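ok thread. rules for running a two-arm snack table, bc three people asked me this week and I keep typing the same DM

**1/** Before anything moves: e-stop. Say out loud where it is. Everyone at the table points at it. Feels dumb, do it anyway. Jae-hoon Yook made us do this at Nostiro and I've kept it at every site since

**2/** Hands out while the arms are live. All hands. "I was just straightening a packet" is how I got a bruise the size of a plum in October. Want to fix something, you pause, you call it, you get a "clear" back. THEN reach

**3/** Speed cap. Ours is 160 mm/s any time a person is inside the tape. Not the vendor's number, our number, written on the wall. If your demo only looks good faster than that then slow down the demo

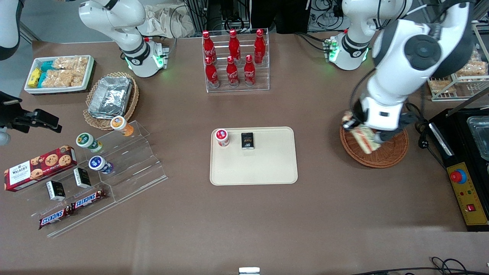

**4/** Soft stuff gets its own grip limit. Pastry, sandwiches, anything in thin wrap. Don't reuse the bottle setting. I've cleaned croissant out of a finger joint with a toothpick, 30 minutes of my life

**5/** Hold low over the basket, then open. No dropping from height, even if the item can take it. The habit carries over to the stuff that can't

**6/** Clear acrylic. Ugh. Depth cameras hate it. Stands and racks get measured by hand and put in as keep-out boxes, every time they move, even an inch. At Katiyar they skipped this and shoved a whole rack off the table. Cola everywhere

**7/** Cables. Tie them back, check them at the joint not just at the base. Swing the arm thru its full range by hand w/ power off and watch for pulling

## part 2, layout + logging

(got cut off by a call sorry)

**8/** Layout sheet before every run. What's on the stand, what's on the tray, what's in which basket. One line each. If it isn't on the sheet it isn't on the table

**9/** Big boxes last. A cookie box lying over the end of a stand hides the lower steps from half your views, so either it's on the sheet that way or you move it. Same with a bottle on its side: fine if it's meant to be, just write it down

**10/** Check the wrist view before you start, not after. Both fingers in view, lens wiped, no glare sitting on the thing you're about to pick. Takes 3 seconds
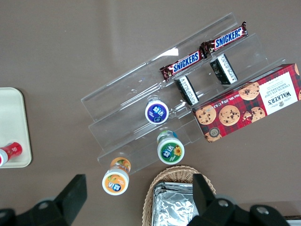

## part 3, when it goes wrong

**11/** Log every stop. Even the boring ones. Plidska wants a form with 36 fields, nobody fills that in. Ours is time, arm, item, who hit it, why. Done

**12/** No restart by the person who hit stop. Someone else looks first. This is the Zullmont house rule and I stole it

**13/** Food that's been gripped is not food anymore. Bin for it, label on the bin. Yes even the wrapped chocolate. yes I know

**14/** New people watch a full session before they get the pendant. No exeptions for managers

will post the layout sheet template tmrw if I can find the clean copy. replies open, tell me your speed cap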